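Home Economics & Textiles > Student Texts > Chapter 4

Chapter 4
Caring for Household Fabrics

Every home holds more fabric than most people expect. Sheets, towels, curtains, dishcloths and cushion covers all need regular care, and each wears out in its own way. This chapter covers sorting, washing, drying, folding and storage. Mending is left for Chapter 5.

Start with the fiber. Cotton takes up water easily and can stand a hot wash, but it may shrink the first time. Wool felts when it is rubbed in hot water. Polyester dries fast and holds on to oily stains. Many household fabrics are blends, and a blend should be washed by the rules for its more delicate fiber.

In April, students at the Pistenville evening school kept a laundry record for 18 households. They logged 1,459 pieces. Towels came up most often, followed by socks. Few of the households sorted by fiber; most sorted by color alone.

Before you read on, pick 4 fabric items at home and copy down their care labels. A label that says "100% cotton" gives the fiber but tells you nothing about the dye or the finish, and you will need to test for both. Keep your notes for the exercise on colorfastness.

Key terms: fiber, blend, finish, colorfast, nap.
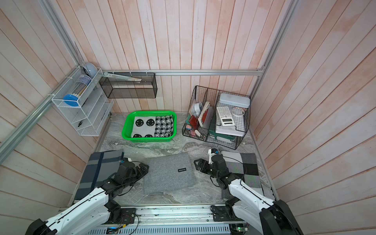

Tassanee Wiriya
Textbook Author, Household Textiles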